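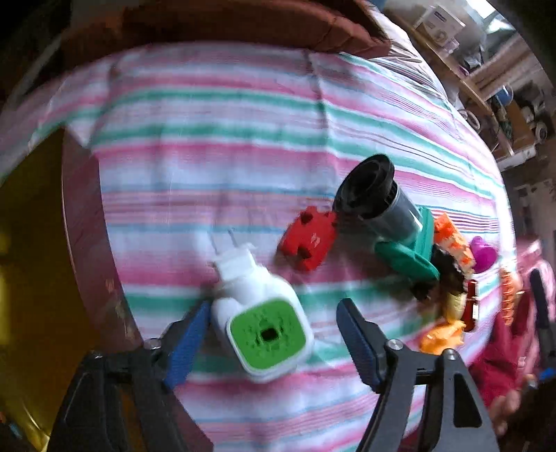
Section 3. Teaching Gornura to find the fingers and the object

By the time you reach this section you should have Zarkosden installed, your license key entered, and at least one recording imported and showing up in the Library panel. If the Library is still empty, please go back to Section 2 and finish the import first. We've had plenty of letters from people who skipped ahead and then wondered why every button in the Gornura tab was gray, and we would hate for you to spend an evening that way!

Gornura is the perception part of Zarkosden. It looks at each frame of a recording, decides where the two finger pads are, works out how far the jaws are open, and then picks the object that the jaws are heading for. Oltent, the planning part, takes all of that and turns it into a motion that a robot arm can follow. Oltent is covered in the next section, and it can only be as good as what Gornura hands over, so do take your time with these steps. A cup of coffee helps.

Before you start

You will need the following open or close by:

- the recording you want to work on, selected in the Library
- the finger profile you saved during the import (it has the ending .zfp)
- the lens profile for your camera

If you can't remember which lens profile you used, open the recording's Info card and look at the line called Lens. A wide lens bends straight things, and stripes on a cloth or the edge of a table will look bowed in the raw view. Leave the raw view as it is. Gornura does its own straightening inside, and a recording that has already been straightened by another program will be straightened twice, with some very odd finger widths as a result.

3.1 Loading the finger profile

1. Click the Gornura tab and choose Fingers, then Load Profile.
2. Pick your .zfp file. Two outlines appear over the lower part of the preview, one for each finger.
3. Move the time slider to a moment when the jaws are open and both pads are in plain view.
4. Drag each outline until it sits over its pad. You don't need to be fussy about it. Close is good enough, and the Snap button will take care of the last little bit.
5. Press Snap. The outlines turn from white to green when the fit is good.
6. Press Lock.

Note: Match the pads only, and leave the arms alone. The arms of a linkage gripper swing and overlap as the jaws move, and the software works out their position from the pads and the pivot screws. If you stretch an outline down over an arm, the measured opening will drift as the jaws close.

Note: With two grippers in a recording, the second one may peek in at the side now and then. Turn on Ignore Other Gripper, found under Fingers, More. This tells Gornura to keep the pair of fingers you locked in step 6 and to treat any other finger as part of the background.

3.2 Setting the opening scale

Gornura measures the opening in millimeters, and to do that it needs one width it can trust.

1. Find a frame where the jaws are fully open and press Mark Open.
2. Find a frame where the pads touch each other with nothing between them and press Mark Closed.
3. Type the full opening of your gripper into the Width box. If your recording never shows the jaws fully closed, tick Use Profile Value and leave step 2 out.
4. Press Apply, then drag the slider through the recording and watch the Opening number at the lower left of the panel. It should rise and fall smoothly.

A jump of more than 27 mm between one frame and the next is marked with a small orange flag on the timeline. One flag by itself is usually a hand or a sleeve passing in front of the pads, and you may right-click it and choose Bridge. A whole row of flags means the fingers have been lost, and the kindest thing you can do for yourself is to go back to 3.1 and lock them again.

Caution: Don't change the Width value after you have sent a recording to Oltent. The planned motion keeps the old value, and the arm will close to the wrong opening. If you must change it, delete the plan first and send the recording again.

3.3 Choosing the object

Now we come to the part that most people enjoy. Go to the Objects page and press Propose. Gornura draws a colored patch over everything it believes is a separate thing, and this can be a lively picture indeed on a table where small items lie in a heap.

1. Move the slider to a moment shortly before the fingers reach the object.
2. Click the patch you want. It turns solid and the others fade.
3. If the patch covers only a piece of your object (a cap without its bottle, say), hold Shift and click the missing piece to join them.
4. If the patch has swallowed a neighbor, choose Split and draw a short line between the two.
5. Type a name. Plain names are best, and they should describe what a person would call the thing across a room: red container, bottle, packet. The names travel with the recording into Oltent and show up in every list from then on.
6. Press Track. Gornura follows the patch forward and backward in time.

Tracking a recording of 953 frames is a fine moment to refill that coffee. You can keep using the rest of Zarkosden while it runs, but please don't close the Gornura tab.

Note: Striped and patterned cloths sometimes come up as a stack of long, thin patches. Press Merge Background and click any one of the stripes, and the lot of them will be put away together. Wrinkles may leave a few stray patches behind. These do no harm.

3.4 Shiny objects

Shiny surfaces deserve a few words of their own. A highlight slides over a curved surface as the camera moves, and to the tracker it can look as though a part of the object has wandered off. Dark glossy plastic and metallic finishes are the usual troublemakers.

1. On the Objects page, select your object and open Surface.
2. Choose Glossy. For an object with a dull body and one bright part, choose Mixed.
3. Set Highlight Guard to Medium and press Track again.
4. Step through the frames near the grasp, one at a time, with the arrow keys. The patch should keep its shape while the bright spots move around inside it.
5. If the patch still nibbles away at the edges, raise Highlight Guard to High. Tracking will be slower.

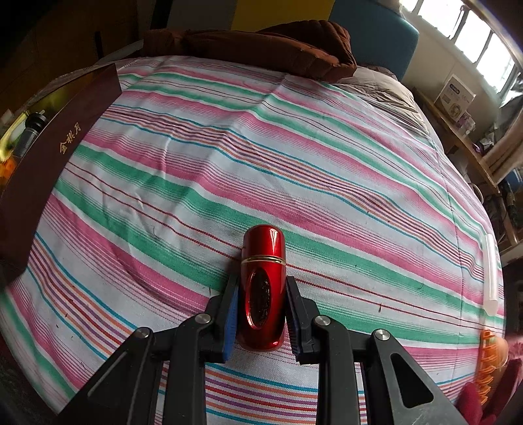
Figure 3-2. Glossy red container between the pads: left pad against its side, right finger angled slightly away. Label this stage One-Sided.

3.5 Checking the contact labels

Once tracking is done, Gornura adds a contact label to each frame. There are 3 of them, and you'll find them in a thin strip under the timeline.

Free: neither pad meets the object.
One-Sided: one pad meets the object and the other does not.
Held: both pads meet the object.

Most grasps pass through One-Sided on their way to Held, even if only for a blink. People are wonderfully good at this and hardly notice that one finger gets there first. A robot arm needs to be told, so the One-Sided stretch matters a good deal to Oltent, which slows the arm down for it and lets the second finger catch up. Should the stretch be missing, the plan will close both fingers at full speed, and a light object standing on its end may well be knocked over.

1. Click the start of the One-Sided stretch in the strip.
2. Compare the label with the preview. Zoom in on each pad in turn if you are in doubt.
3. Drag the edge of the stretch left or right until it agrees with what you see.
4. Do the same at the start of Held.
5. Press Confirm Labels.

Note: A stretch of Held that lasts fewer than 29 frames is shown with a dotted outline. Such a short hold may be quite genuine, as when a person nudges something along without lifting it. If so, click it and choose Keep. If you leave it dotted, Oltent will pass over it.

Caution: Soft surfaces such as bedding, towels, or a thick tablecloth can give way under the fingers. Set Support to Soft on the Objects page before you confirm the labels. With Support left on Hard, Oltent assumes a flat, firm surface and may plan a path that pushes the fingertips down into it.

3.6 If something doesn't look right

The outlines won't turn green. Try a different frame, preferably one in which the pads stand out from the background. If you have changed to pads of another color, you'll need to make a new finger profile (see Section 2).

The wrong object keeps being picked. Check that you clicked the patch shortly before contact. On a crowded surface, Gornura pays the most attention to whatever lies between the jaws at that moment.

The object's name has vanished. It was most likely joined to another patch that had a name already. Open History and undo the last join.

The Send to Oltent button stays gray. Confirm Labels hasn't been pressed, or at least one orange flag is still waiting for you on the timeline.

3.7 Saving and moving on

Press Save Session, and give the session the same name as the recording so that the two sit next to each other in the Library. Then press Send to Oltent. A small blue dot appears beside the recording when it has arrived, and you can turn to Section 4, where we set the arm's reach and speed limits and run the first plan in the simulator.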